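# Section 4: Setting Up the Work Tables

You have reached Section 4, so the tables are out of their cartons, the legs are on, and you have made your peace with the hex key. Congratulations. What remains is to put the tables next to each other and put things on them, a job most people believe they can do without a manual. Their letters are kept in a drawer at Roltdale.

The instructions cover the Arnum table (the big one), the Cassim side table (the other one), and the Filura desktop drawer, which goes on top. If you bought only the drawer, skip to 4.3. If you bought only the side table, you may wonder what it is at the side of. We can't help with that.

## 4.1 Before you start

You will need:

- a clear floor, or a floor you are willing to clear
- a second person for moving the Arnum
- a soft cloth
- a level, if you own one and know where it is
- the felt pads from the small bag you have already thrown away (check the trash now, while it's still your trash)

Let both tabletops sit in the room overnight before you join them up. They have been in a truck.

**Caution:** Do not drag either table. The feet are made for standing. Dragged feet bend, and a bent foot leaves a mark on the floor that will be there when you sell the house.

## 4.2 Placing the two tables

The Arnum goes down first. The Cassim is fitted to it, never the reverse, however sure you are about the window.

1. Carry the Arnum to its final position with one person at each end. Agree beforehand on who walks backward.
2. Turn the leveling feet by hand until the table stops rocking. A quarter turn is usually plenty. If you find yourself on the fourth full turn, look at the floor.
3. Press down on each corner in turn. If one corner clicks, that foot is off the floor. Go back to step 2.
4. Bring the Cassim in with its straight edge facing the Arnum and its rounded corner facing the open part of the room. The corner is rounded for the benefit of your hip.
5. Butt the straight edge against the Arnum along its full length. The two tables may stand square to each other or at an angle, as the room demands.
6. Run a fingertip along the seam. A slight step from one surface to the other is allowed. A step that catches a sheet of paper is not, and should be taken out at the Cassim's feet.
7. Tighten the locknuts on all the feet.
8. Check for rocking again. Tightening the locknuts has a way of undoing step 2.

**Note:** The seam will collect crumbs, eraser dust, and in time a paper clip. Pull the tables apart twice a year to clean it. Owners who write in May to say a gap has "opened up" have, as a rule, leaned on the Cassim all winter.

**Note:** Poles, lamps, and anything else that clamps or stands on its own base belong on the side table, toward the back. Keep the main surface for work. Run the cable down alongside the pole and let it leave by the rear edge. A cable that crosses the seam will be caught in it sooner or later, most likely during the twice-yearly cleaning you have just promised to do.

**Caution:** Do not sit on the Cassim. It looks like a bench to people holding coffee. Move them along.

## 4.3 Placing the desktop drawer

The Filura comes assembled. We tried it the other way for a season and got 2,767 returns, many of them with the drawer in upside down.

1. Wipe the tabletop with the dry side of your cloth. Grit under the drawer unit will scratch a matte surface, and matte surfaces hold a grudge.
2. Turn the unit over and stick one felt pad at each corner of the base. If you did not rescue the pads, see 4.1 and reflect.
3. Lift the unit from underneath with both hands. Do not lift it by the handle. The handle opens the drawer, and it will do so at waist height over your foot.
4. Set the unit down toward the back of the Arnum, clear of the seam. It should stand entirely on one table. A unit that straddles both will teach you exactly how level they are.
5. Turn the front until the handle faces the spot where you sit. The unit does not have to line up with the table's edge. A slight turn is easier on the wrist, and the visitor who straightens it for you will be back to do it again.
6. Pull the drawer all the way out to its stop, then push it home. It should close with an even gap along the bottom of the front. If the gap is wider at one end, take the drawer out and reseat it on both runners.
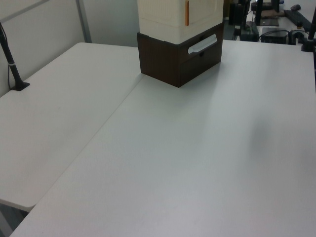 If it still won't close evenly, the runners may have shifted in transit. Slide the drawer out, press each runner firmly against the side wall, and try again. Most cases are settled at this point. The rest are settled when the owner finds the instruction sheet that was lying in the back of the drawer.

### Stacking a box on top

The top of the Filura will take a box, and people will put one there whatever we print, so please do it as follows.

1. Choose a box no wider than the unit. Overhang looks harmless until someone reaches past it for the stapler.
2. Put the heavy things in the drawer and the light things in the box. If you feel an urge to do the opposite, put everything down and rest for a minute.
3. Face the box the same way as the drawer, so that you can open either one without getting up.
4. Mark the box on its front. A strip of bright tape is enough. Labels on the lid are of use only to the tall.
5. Open the drawer fully with the box in place. If the unit tips forward even slightly, the box is too heavy or the drawer is too full. It is usually both.

**Caution:** The limit for anything resting on the Filura is 11 pounds. This includes the box. It also includes the second box you were going to add later.

**Caution:** Do not stack one Filura on another. They are handsome that way, and they fall.

## 4.4 Using the main surface

The Arnum's top is meant to be worked on, and it stays pleasant for as long as most of it can be seen. Leave the front of the table clear. We understand that a big flat surface has a pull on mail, mugs, and single gloves. The drawer was sold to you for this very reason.

For everyday cleaning, use a damp cloth and then a dry one. For pencil, use a white eraser and light pressure. For ink, use a drop of dish soap, leave it for 60 seconds, and wipe. For permanent marker, we suggest a position for the drawer unit that covers it.

Do not use:

- scouring powder
- the green side of the sponge
- furniture polish, which leaves shiny patches on a matte top that cannot be rubbed dull again
- a hot pan as a test of anything

A textured surface holds a little dust in its grain, and you will see it best under low light from the side. Consider better light. Consider, too, that you may be the only person who has ever crouched to look.

## 4.5 If something isn't right

**The tables rock together.** One is leaning on the other. Separate them, level each one alone, and rejoin them as in 4.2.

**The tables rock separately.** Floor.

**The seam is open at one end and closed at the other.** The Cassim has been pushed at one corner. Move it back from the far end with the flat of your hand. Do not kick it into line, even gently, even in socks.

**The drawer sticks halfway.** Something is standing up inside. Slip a ruler in over the drawer front and press down along the contents until it gives. If the ruler is what is standing up inside, borrow another.

**The drawer opens by itself.** The table slopes toward you. Back to the leveling feet. Wedging folded paper under the unit will cure the drawer and leave you with pencils that roll.

**The handle is loose.** Tighten the 2 screws from inside the drawer front. Stop when they are snug. The turn after snug is the one that strips the thread.

**The table looks smaller than it did in the store.** The store had a higher ceiling.

## 4.6 Moving the set later on

Empty the drawer. Take the box off the unit and the unit off the table. Unclamp whatever is clamped, and coil its cable before it gets underfoot. Move the Cassim out first and the Arnum second, so that you always have somewhere to back into. Then return to 4.2 and begin again, with the same second person if they are still speaking to you.

Keep the hex key. Tape it to the underside of the Arnum, near a leg, and write down which leg.

*Roltdale set-up guide, Section 4. Revised 23/07/2019. Replaces the earlier sheet, in which steps 4 and 5 of the table placement were printed in the wrong order.*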